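Part 4: Swapping and comparing the grippers

By now you should have both arms bolted down, powered, and answering when you jog them from the Dalo controller. If one of them isn't, go back to Part 3 and sort that out first, please! I tried to skip it once and lost an evening.

I'm comparing two sets of fingers in this part, the Pearce wide pads and the Lestard narrow ones. I run the same sock-hanging job on both, because socks are soft, floppy and cheap, and my sister-in-law Marama Donnelly keeps me well supplied.

1. Park both arms and turn off the gripper power at the controller. Leave the arm power on so nothing sags.

2. Undo the 2 screws on each finger and slide it off. Keep left and right apart (I use muffin cups).

3. Fit the wide pads first. Snug, then a tiny bit more. Don't crank on them.
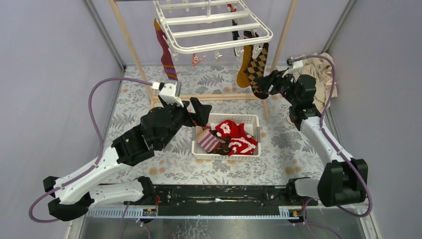 4. Power the grippers back up and run Close Test from the Setup menu. The fingers should meet flat along their whole length. If they touch at the tips first, loosen, nudge, and go again.

Note: the controller remembers the old closing distance until you save a new one. Save it for each arm separately, even if the numbers come out the same.

5. Set the grip force to 10 for both arms. That's the controller's own scale, so don't go hunting for units. I ended up at 13 for the thicker socks, and anything above that left me with fingers that were slow to let go.

CAUTION: keep your own hands out while the arms are live. Hit Hold before you reach in, every single time.

6. Now check the reach, with each arm going to its own side of the pickup spot and back at slow speed.

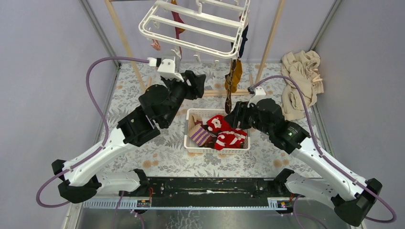
Cable slack is the thing I'd look at hardest during this step. Too little and the wrist tugs at the end of a move, too much and you get a loop drooping where the fingers want to go. I like a big lazy curve, like the purple cable on the left arm swinging wide of the basket and down around the base. Run the wrist through its full turn a few times before you tie anything down, and then tie it loosely anyway.

7. Pick a sock from the basket, carry it to a clip, come back. Do a whole batch with the wide pads, write down the misses, then swap fingers and repeat with the same socks. Ataahua Rewi over at Brundalgate got through 1,797 picks in August with hers and sent me the log (what a champ), and her advice was to keep drops and double picks in separate columns. I wish I'd done that from the start!

8. Before you trust a bad score, bring up the wrist camera view and look at where the cloth is sitting between the fingers. A cuff pinched near the tips is a different problem from one jammed way up between the finger bodies.

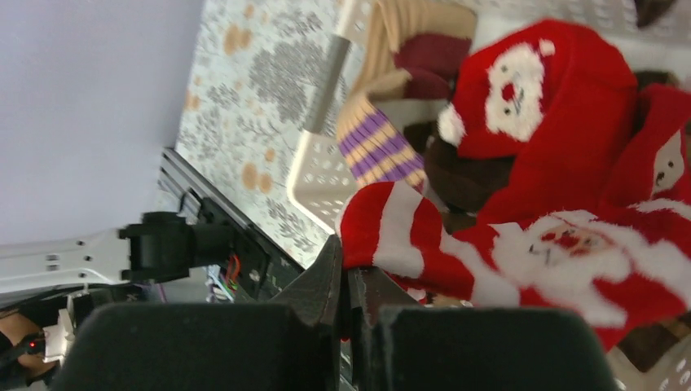 Do I have to recalibrate the wrist camera every time I change fingers?
Only if you loosened the camera bracket while you were in there. The fingers come off without touching it, so normally you just redo the Close Test and save.

9. When you've got both batches, save each setup under its own name in the Profiles menu. Mine are "wide" and "skinny". The profile keeps the force and the closing distance but not the speed, so jot that down somewhere.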